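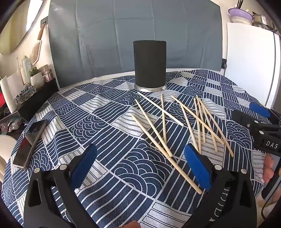
Wooden sticks on a patterned tablecloth

School joining a trust: is the consultation worth answering?

Posted in Schools and Education by twocoatsdeep

Our primary (370 children, Wila Road, council-run for as long as anyone can remember) sent a letter home in May saying the governors are "exploring" joining the Warken Learning Trust. There is a consultation lasting 6 weeks, an online form, and one meeting in the hall at 4 pm, when a good half of the parents are still at work.

The letter says nothing has been decided. The same letter says the trust will bring "exciting opportunities" and that the school's name and uniform are safe. I never asked about the uniform. What I'd like to know is what happens to the teaching assistants, whether the term dates will move, and who I complain to if it all goes wrong. None of that is in there. The form has 2 boxes, one asking what we like about the idea and the other for "any other comments".

My child has a support plan and I've had a hard enough time getting the current lot to stick to it. I've filled in these forms before, over the parking and over the lunch menu, and both times what they wanted was what we got. Is there any use in replying to this one? And can they really go ahead if most parents say no?

3 replies

gatepost_north

Yes, they can go ahead. It isn't a vote. In England the governing body has to consult when a council-run school chooses to convert, but it isn't bound by the replies, and the rules don't say how long it has to last or who exactly has to be asked. So 6 weeks is better than some people get, for what that's worth.

I'd still reply, though I wouldn't bother telling them you are "concerned". Concerned gets added up and put in a pie chart. Ask things that need a written answer. The ones I wish we had asked at ours:

How much of the school's budget will the trust keep for central services, and what does the school get now from the council for the same money?

Who chooses the head after this one leaves?

Will there still be a local governing body, and can it decide anything or does it only advise?

Does the trust have plans to change term dates or the length of the day? Academies can set their own. "No current plans" means ask again next year.

Which other trusts were looked at? If there was only one, why that one?

Ask for the governors' minutes as well. You're entitled to see the approved ones, apart from any parts marked confidential. Go back a good year. At our place the word "exploring" in the letter came long after the minutes had moved on to solicitors.

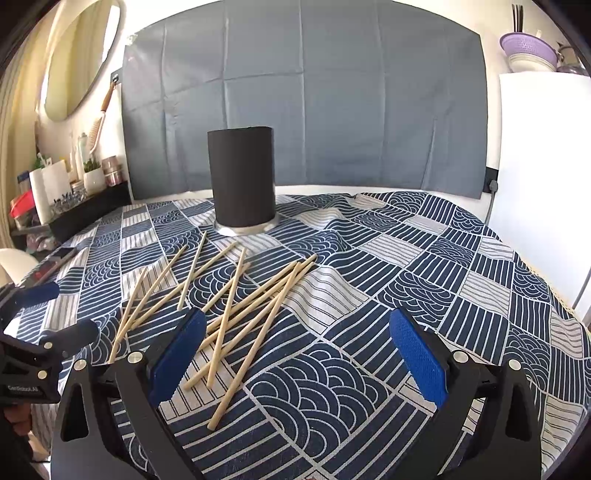
The staff side is a bit firmer than people fear on day one and a bit softer than they're told after that. Staff normally move across under TUPE with their existing terms, so nobody's teaching assistant should lose their contract because of the transfer itself. That doesn't stop the trust from looking at staffing later on, as any employer might. If somebody at the meeting says "jobs are protected", ask for how long and where that's written down. The unions will have been consulted separately and the school rep will probably know more than the letter does.

As for your child's plan, if it's an EHC plan then the council keeps its legal duty to secure what's in it whoever runs the school. If it's just something agreed in school, get a dated copy now, with hours and names of activities, before the paperwork goes anywhere.

marmalade-and-chips

We went over to a trust and it's fine, I don't know why everyone gets so worked up. New sign, new email addresses, same teachers. They swapped the parents' app to one called Ren and that was worse than anything else that happened, it logs you out every time. Catering went to Sirko and mine still only eats the pasta.

Fill it in or don't, they've made their minds up.

twocoatsdeep (original poster)

Thanks both. It is an EHC plan, so that's one thing I can stop lying awake over, if the council's as good as its duty.

I asked the office for the minutes and was told they were "being uploaded". I've asked again by email so there's a date on it. I also asked who else had been considered and got a reply saying the Warken trust "shares our values", which doesn't tell me who else was considered.

I've put gatepost's questions in the "any other comments" box. It stopped letting me type partway through the one about term dates, so the rest have gone in a letter, copied to the chair. There are 7 of us going to the meeting, and two are leaving work early for it. I'll believe the bit about nothing being decided when I've read the minutes.

old_register

One thing to add to the first reply. Check whether the complaints policy changes. After a transfer you go through the trust's own procedure, and the council can't step in on most things the way people assume it can. Get hold of the trust's policy now, it should be on their website. If you can't find it, ask them at the meeting, with people listening.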